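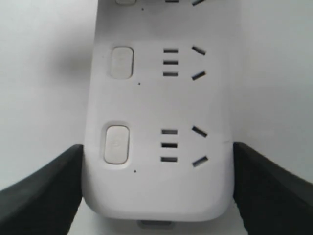 Photo : Gaétan Landry

9 nov. 2022

Ça y est, elle est chez moi ! Une multiprise blanche, toute bête, et me voilà content comme un gosse (Catriona Lennox s'est bien moquée au téléphone). Chaque prise a son propre bouton, à gauche, et un petit point sombre juste dessous. Depuis juillet je débranchais la lampe, le chargeur, l'imprimante, je rebranchais, à quatre pattes sous le bureau... fini tout ça ! J'adore les coins arrondis, le blanc mat, et surtout l'espace entre les prises, enfin de la place pour mes gros blocs.

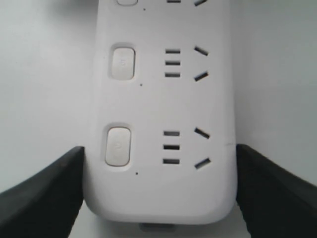
Peut-on y brancher une fiche française ? Il faut un adaptateur, ces prises sont faites pour des fiches à lames plates.

J'en ai retrouvé un au fond du tiroir, dans la vieille boîte Harnberg, avec 12 élastiques et une clé que je cherchais depuis un an. Presque tout le reste vient de mes années là-bas et garde ses fiches d'origine, la lampe Gurkura en tête, que je n'ai jamais eu le courage de modifier. Ensuite j'ai débarrassé la table, ce qui m'a pris 30 minutes, et j'ai redécouvert qu'elle était blanche, elle aussi ! Il reste une petite tache rouge-rose. Demain, savon noir et éponge, puis je m'attaque aux câbles de l'étagère. 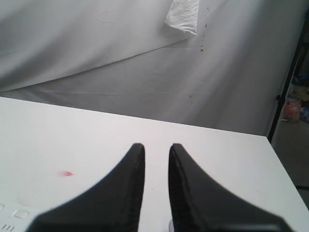

La table et sa tache, côté gauche.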